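# Chapter 7: Who Pays for the Building?

I once spent most of a December afternoon standing on a sidewalk in Zoststead, looking up at an office building and trying to work out what it had cost.

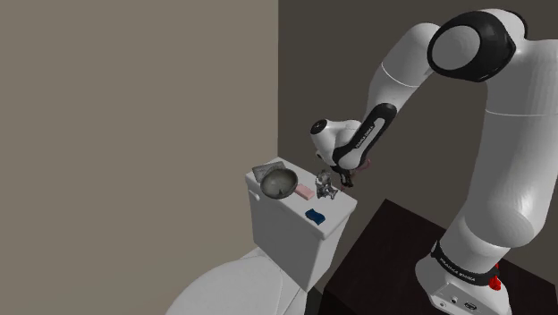

I had three numbers in my notebook and they didn't agree. The developer's brochure gave one. The city's permit file gave another, a good bit lower. And Derek Ashworth, who had been the cost manager on the job and was kind enough to stand out there in the wind with me, gave a third one, and then told me he didn't fully trust it either.

I was pretty annoyed. I'd been teaching architecture students for a while by then and I thought the price of a building was a fact, like its height. You look it up, you write it on the board, you move on. Derek laughed at me (nicely!) and asked what I wanted to count. Did I mean the land? The loan interest? The old parking garage they had to knock down first? The second set of elevators, which got ordered, canceled and then ordered again? I said I didn't know, and he said well, that's your trouble.

So this chapter is my attempt to give you the afternoon I had, minus the cold feet. We're going to take one building, the Pascual, and follow the money through it from the first land payment to the day the last tenant picked up keys. I'm going to keep the numbers small and friendly. I've rounded the lease figures and cut the finance tables down to the rows we need, so please don't go building anything from them.

Before we start, a few words you'll keep bumping into.

**Hard costs** are what you pay for the stuff and the people who put it together: concrete, steel, glass, pipes, wages, crane rental. When somebody says "construction cost" at a party, this is usually what they mean (if you go to that kind of party - I do, sadly).

**Soft costs** are everything you pay for that you couldn't drop on your foot. Design fees, permits, lawyers, insurance, surveys, interest on the loan. Students always guess these too low. I did too, for years.

**Contingency** is money set aside for surprises. It isn't spare money, though clients love to treat it that way, and we'll see what happened when the Pascual's owners did exactly that in the second year.

**Gross area** is all the floor space in the building, wall to wall. **Net area** is the part you can rent. Stairs, shafts, lobbies and machine rooms live in the gap between them, and that gap is going to matter a lot in Section 7.3.

Now, here's a little sum to warm up with. Say a floor has a gross area of 2000 square meters and the rentable part is 1000. Half the floor is earning nothing! You would never accept that on a normal office floor, but on the upper levels of a very slim tower it can get closer to that than you'd like, once the core has eaten its share. The cost of building the floor depends mostly on the first number and the rent depends on the second. I'd like you to have that picture in your head before we get to the Pascual's top levels, where the plan pinches in and the budget starts to wobble.

The building was designed by a firm called Erel and put up by Trasel, a contractor that had mostly done hospitals until then. You'll meet both of them again. I've gone through the minutes of their site meetings, and I think the arguments in there teach you more than the final accounts do. There's one item, number 3458 in the change log, that runs for nine pages and is all about the corner where two panes of glass meet. It's a wonderful read, and I've put part of it in Section 7.5.

One request. When you get to the exercises, write down what you're counting before you write down any total. Put it right at the top of the page, in a plain sentence: "This figure includes land and finance," or "This figure is hard costs only." I'll mark you down if it's missing, and Derek, who read a draft of this chapter, wanted me to mark you down more.

## 7.1 The land comes first

The site was a bit over half a block, with a bus depot on the north side and a bad slope. The owners bought it in two pieces, four years apart, and paid much more for the smaller one. To see why, we need to look at where the front door had to go.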